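Print this page | E-mail this story

Filed under: Short Fiction, Winter Reading

The Last Bus to Dremmont

The driver said the road past Kadine was closed and that anyone going on to Dremmont would have to wait. Most of the passengers got off. She stayed in her seat with her bag on her knees because she had paid for the whole trip.

Her father's letter was in the bag. He had written it in April and she had answered it twice in her head. He wanted to know if she would take the house. It had 7 rooms and a bad roof, and the taxes came to 2678 a year. He had put the number at the top of the page, before her name.

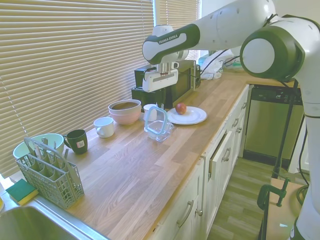 At nine the driver came back with coffee from the Lefèvre bakery and gave her one. He asked who was meeting her.

"No one," she said. "He thinks I'm coming in the spring."

The driver nodded and looked at the snow. He said he had driven the 122 for most of his life and had only once turned it around. That was for a woman having a baby.

"I'm not having a baby," she said.

"No."

They drank the coffee. A plow went by with its lights on, heading north, and after a while a second one followed it. The driver put his cup on the dash and started the engine.

She took out the letter and a pencil. Under the number she wrote, I would need to fix the roof first. Then she folded it - badly, the bus was moving - and put it in her coat.

E-mail this story | Print this page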